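Demonstration Collection Diary, Vaughan Station
Todel Project, Bresenness Laboratory

Tuesday entry, 10 March 2020

The station was opened at the usual hour and the arm was brought to its home position without fault. The joint check and the camera check were both passed on the first attempt. The control software remains at the version installed in January, and no update will be made until the present set is complete.

The task assigned for the day was the approach and retreat series. In this series the operator guides the arm by hand controller from a fixed starting pose toward a named part of the enclosure, pauses, and withdraws. The gripper stays open throughout. The purpose is to give the learning system enough plain movement to draw on before it is asked to handle anything, and the Drulport group has asked that these examples be kept separate from the handling examples in the final delivery.

The target for the day was 40 demonstrations. The running total at the start of the shift was 179.

The blue flowered wall covering and the marble-patterned surface are retained for this block. The earlier plain gray backing gave the system very little to tell one wall from another, and the review held in January recommended a busier setting. Operators are reminded that the wall covering is part of the record. It must not be straightened, patched or replaced between sessions without a note in this diary. 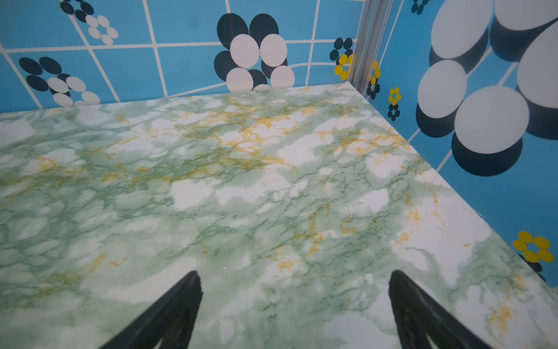
Wrist view toward the corner post, fingers open, nothing held.

The corner approaches were completed before the midday break. The motion was smooth on most passes. On 9 of them the operator slowed down well short of the corner and then made a second, smaller movement to finish. These have been kept and labeled as two-stage approaches. The written guidance does not say whether such passes should be kept or repeated, and the question has been forwarded to the Drulport group for a ruling. Until a reply is received, the passes will be stored under their own label and left out of the daily total.

A short discussion took place over the height of the starting pose. The operator on the morning shift prefers a lower start, which shortens each pass by a small amount. The protocol gives a single height, and it was agreed that the protocol will be followed. A request for a second approved height may be entered in the usual way.

One interruption is to be recorded. The controller lost its connection during a retreat, and the arm stopped in place as designed. The pass was discarded, the controller battery was changed, and the arm was homed again before work continued. The stop lasted 17 minutes, including the required inspection. The spare battery is now on the charger and a further spare has been requested.

In the afternoon the series was continued with a container present in the enclosure. The fingers remain open in these passes as well, and the container is not to be grasped. An operator who touches it by accident must end the pass, mark it as contact, and begin again from the home position.

The frosted finish of the container lets the pattern of the floor show through faintly, and the labeling staff have been advised to take extra care with its outline. Where the rim is clear and the lower part is doubtful, the rim is to be drawn and the remainder marked as uncertain.
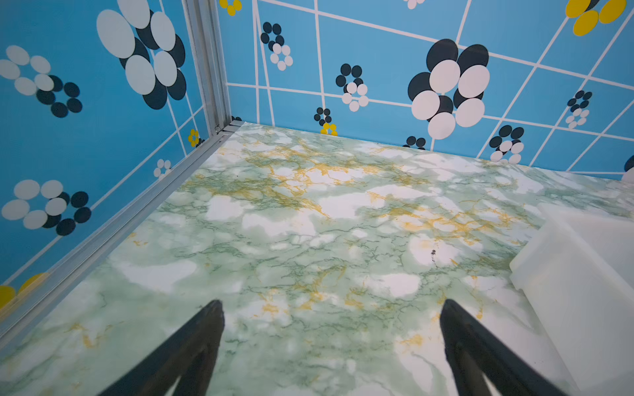 Matters carried forward

The ruling on two-stage approaches is awaited. The surface is to be wiped before the next session, and the cloth and date are to be noted on the cleaning sheet. The afternoon files have been copied to the Bresenness store, and the copy will be checked against the station log in the morning before the local files are cleared.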